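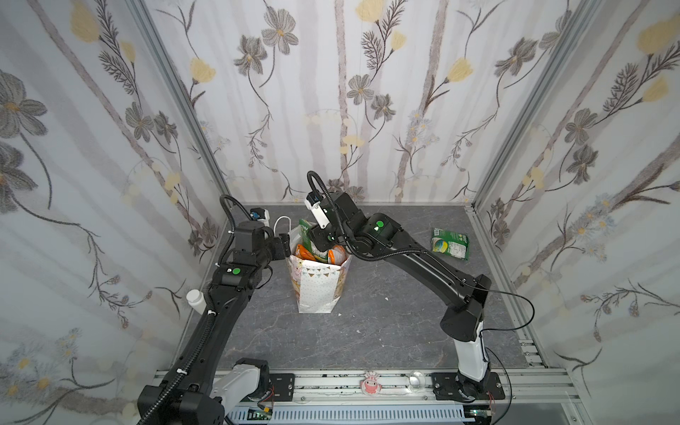 The Long Life of a Paper Gift Bag

My aunt kept hers behind the sewing machine, flattened and stacked by size, with the tissue folded into a pillowcase beside them. If you gave her a present in a bag in April, you could expect to see that bag again by the holidays, and you'd better say something nice about it when you did.

I thought about her a good deal while I was talking to Hazel Villanueva, who has run the stationery shop on Clastbridge Road long enough to have sold wrapping paper to three generations of the same family. She carries 147 different bags at the moment, and she can tell you which ones come back. "People bring them in to match the ribbon," she told me, pulling open a drawer of handles and cords she saves for repairs. "They've had the bag for years and they want it to go one more round. I love that. I don't make a dime on it, but I love it."

The handles go first, as anybody who has ever put a candle in a cheap one knows. A twisted paper handle glued to the inside will hold a scarf or a paperback all day long, but for jam or a bottle you want cord that has been knotted through a reinforced top edge. Hazel slips a piece of cereal box into the bottom of any bag that's going to carry weight (cut it a hair small, she says, or it buckles), and I've done it ever since.

Then there is the matter of the tag. My family writes on them in pencil. Tariq Rind, a retired mail carrier who buys his bags from Hazel, goes the other way entirely and adds each new name in ink underneath the last. He showed me one that has been passed between two brothers and their wives for so long that the tag is now 5 cards tied together - birthdays, a new baby, one apology.

Tissue is where I am still hopeless. Hazel pinches a sheet from the center, gives it a little shake, and drops it in point first so the corners stand up, and it looks like a flower. Mine looks like laundry. She was very kind about it, and sent me home with a dozen sheets of pale yellow and instructions to practice on an empty bag.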